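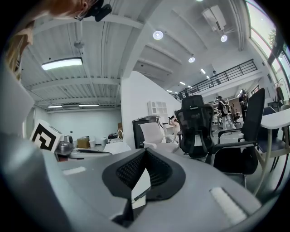
The Trerkness Quarterly | Workshops & Back Rooms Desk

The Low Counter

Reading time: 3 minutes

Every workroom has a counter along the back wall, and every counter tells you what the people in the room think of each other. The one in our picture has a brown cardboard box, a small white cup, a white container and a dark machine with a curved arm like a handle. I have spent most of February looking at counters like it, and I can report that the cardboard box is universal.

The box arrives with something in it. The something is taken out and the box stays, on the grounds that it is a good box. At Hinojosa, a repair shop with 15 benches and one sink, Viola Vitale showed me a good box that had been on the counter since the shop opened. It held two smaller good boxes.

"You throw it out and the next morning you need it," she said. I asked if that had ever happened. She said she had never thrown it out.

Cups are a touchier matter. A small white cup belongs to everyone until it needs washing. Hillton, which rents out shared workrooms over a tile showroom, once bought a set of matching white ones so that people would stop fighting over the mug with the sailboat. Within a month the tenants could tell the identical cups apart, and were fighting over those.

Then there is the ceiling, which people who design nice offices would like you to look at more. In the working kind of room it is white corrugated metal on white steel beams, with long fluorescent lights, and it makes everybody look as though they have just had bad news. I have come to like it. You can find a dropped screw under a light like that. Try it under a pendant lamp with an amber bulb, on your knees, with your phone in your teeth.

Houshang Yazdani, who fits out rooms for a living at Bramo, has strong feelings about the low counter. He wants it deeper than the catalog says and a good walk from the main table. His last job had 306 feet of it, and the client asked him where the storage was.

"That's a shelf with ambitions," he told me, of the standard depth. He charges $951 for a first visit, and I gather a fair part of that goes to telling people to move the coffee.

The main table, by his rule, stays gray and plain and gets cleared at night. I have yet to meet the table that does. Something flat and white always ends up on it, a sheet or a tray, and it will be there in the spring. At Hinojosa it was a tray. I lifted it to see what was underneath and found a note asking people not to move the tray.

Viola says she'll get to it after inventory.

Contact the desk | © The Trerkness Quarterly | Back to top

We use cookies to remember your reading preferences. Accept / Manage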